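Ratlow Boards > Arms and Grippers > Teaching by demonstration
Topic: Hand guiding vs leader arm for pick out of a tray

orestis_p
Posts: 14
I'm putting together a demonstration set for a small pick task and I want opinions before I record the bulk of it. The task is a red toy car in a turquoise tray. The arm comes in over the tray, grabs the car, lifts it over the wall and sets it on the table. Wrist camera only for now.

So far I've done it two ways. First was hand guiding, where I hold the arm by the forearm and walk it through while it records the joints. Second was with a Lendance leader arm that the follower copies. Hand guiding feels more natural to me but my wrist gets in the way at the tray wall and I end up bumping it. With the leader arm my paths are smoother, but I close the gripper too early about one time in five.

Goal is 300 good demos by the end of May. Which way would you go?

kettlebit
Leader arm. With hand guiding you play back the joint path later to get clean images, and that's double the time. If you don't play it back, your hand is in half the pictures and the policy learns to look for your hand.

marn_w
Disagree with kettlebit a bit. Playback is boring but you can leave it running. What you get from hand guiding is contact feel. On a shallow tray that doesn't matter much. If the walls are tall enough to catch a fingertip, it matters a lot. I wrecked two sets of tips on a Grusance follower by pushing down through a leader that gave me nothing back.

Also, are you looking at the arm when you teleop, or at the wrist camera feed?

orestis_p
Looking straight at the arm, standing on the left side of the table. I do have the feed up on a laptop but I mostly ignore it.

The start pose I've been using puts the open fingers at the near end of the tray, with the car lying lengthwise away from the gripper. From there I go forward over the tray, then straight down, then close across the sides of the car.

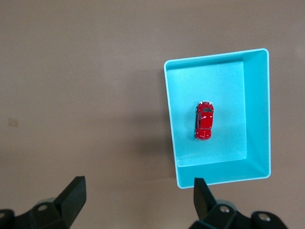 Tien-fu Tsang: Stop watching the arm and drive from the feed. If the only thing the policy gets is the wrist camera, then the only thing you should get is the wrist camera. Otherwise you react to depth that you see from the side and the policy has no way to see it. Your early closing is probably part of this too. You see the fingers level with the roof and you close, and in the feed nothing has told you to close yet.

kettlebit
That's good practice in theory, but a beginner driving off a wrist feed makes terrible demos. Slow, lots of hunting around. I'd take clean demos with a bit of hidden information over messy ones.

Tien-fu Tsang
He'll be slow for one evening. I was too. A bit of hunting isn't bad either, it shows the policy how to get back on line when it's off. What I would throw out is long pauses. Trim anything where the arm just sits there.

marn_w
Agree on pauses. We had a set of 1,042 episodes at my old job and almost all of them had a pause right above the part, while the operator checked alignment. Trained arm would go above the part and stay there. Took us a week to find it.

orestis_p
OK that is a bit scary, I definitely pause above the car.

What about varying the start? I've been putting the car near the middle of the tray every time, same heading.

kettlebit
Vary it from the beginning. Turn the car, push it into corners, move the tray. Corners will be your hard case, one finger has to fit between the car and the wall.

Tien-fu Tsang
I'd do one batch with the car near the middle first, train on that, see it work, then spread out. If you vary everything at once and it fails you don't know why.

kettlebit
Or you find out you recorded a whole batch you didn't need. We've had this argument before.

marn_w
Kyriakidis has a decent trimming script in the downloads section here. It cuts on joint speed. Raise the threshold a little or it leaves the short stops in.

orestis_p
Thanks all. Going with the leader arm, driving from the feed, small batch near the middle and then corners. I'll record on Sunday and post the success rate, and I'll put up the failed ones as well if anyone wants to look.

marn_w
Post the failed ones.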